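**From my corner of the shop**

So I finally gave in and cleared out the back shelf, the one Declan Bramwell has been calling "the museum" ever since he started renting the bench next to mine. He has a point. There were 2 printers up there that I'd promised to look at last spring, plus a shoebox of power cords I couldn't match to anything on this earth.

What got me going was the Neltomham swap day in April. If you've never been, it's the one in the old bus garage, tables down both sides, terrible coffee, wonderful people. You bring what you don't want and you go home with somebody else's what-they-don't-want, and for a week or so you're thrilled! Last year I took in three boxes and came back with four (my wife has mentioned this). This year I'm trying to be good.

My rule for sorting is pretty simple. If I haven't touched it since the last swap day, it goes. I broke the rule right away for a Böttcher desk radio, cream colored, with a dial that sticks at one end. I know I'll never fix the dial. It sounds lovely with the ball game on, though, and I'm keeping it, so please don't write in.

Everything else got a paper tag with what it is, what's wrong with it, and what I'd like for it. Please do the tags! Adjoa Abubakari bought a sewing machine off an untagged table last year and spent most of the summer hunting for a bobbin case that fit. She got there in the end, and the curtains in her front room are gorgeous, but a line in pencil would have saved her a lot of phone calls.

Old computers are always the slow sellers, and I think that's a shame. People see a big tower and figure it's junk, when there's often a perfectly good part or two in there for somebody who's patching up an older one.

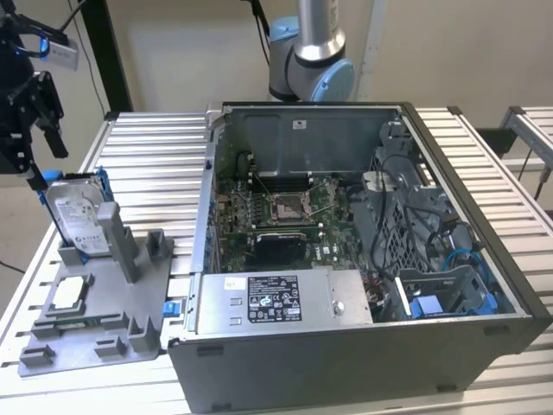 Do wipe or pull your drives before you bring anything along, and put the screws in a baggie taped to the case. I'm begging you on the screws.

Doors open at 9 and you can set up from 8. Amirul Yeoh has the table list, so grab him if you want a spot near an outlet, and tell him if you can lend a hand truck. I'll be on the left side with the printers.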